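Gukbridge has been twinned with Tillska for 16 years, and in July its council will vote on whether to stay that way. The motion's sponsors want a clause added to the agreement, under which either town could suspend ties if the other "departs from shared values." The values are not listed. I asked for a list and was sent a copy of the motion.

It's a strange thing to fight over. A twinning agreement moves no money and binds no court. What it has moved, by the town's own records, is 618 visitors, most of them teenagers with band instruments, plus a bench.

Tillska's offense was a resolution last fall telling its libraries to keep certain family storybooks behind the desk. It's a mean little rule, and people in Gukbridge are right to say so. But I have trouble with the idea that a letter on heavy paper will get those books back on the shelf. When Wovton cut off Duan over a similar measure, Duan's mayor read the letter aloud at a rally and won his next race by more than 400 votes.

Zihan Fu, who ran the student exchange until last year, is against the clause and tired of explaining why. "The kids who write to us from there are the ones who hate that rule," she told me. "So we stop answering them?"

Supporters say silence looks like approval. Maybe — though they had the whole winter to write to Tillska's council, and the file holds one email. The petition for the clause has 200 names. I counted four from people who had ever made the trip.
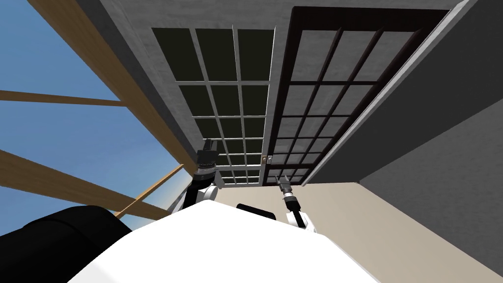

Two tall doors, with a pair of robot arms in front of them.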